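## Unit 6 – Site visit, Riden lab

Notes for the demonstration on 27 July 2022. Lead: Chae-won Gil. Read before arrival; bring the printed task sheet.

**Task.** Pick-and-place with toy vegetables, a saucepan and two bowls. The bowls ride on a small tracked platform, so their position has to be estimated again after each move.

**Terms used on the day**

- *Episode* – one attempt, from start pose to release. The Pamier set holds 1310 episodes.
- *Reset* – returning all objects to the table by hand.
- *Drop* – release outside the target rim. Scored as a failure.

**Points to watch**

1. Glare on bare metal. Depth readings inside the pan are poor; compare with the white bowls.
2. Cable slack near the arm base.
3. Approach angle for the eggplant versus the curved pepper.

Write up one failure in 193 words or fewer. Questions on the Orkik planner are held over to the next lecture. 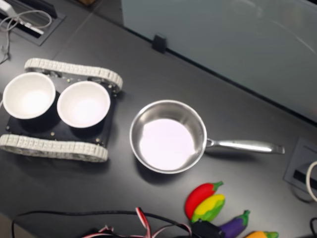 Fig. 1. Work table with saucepan, tracked platform and toy vegetables.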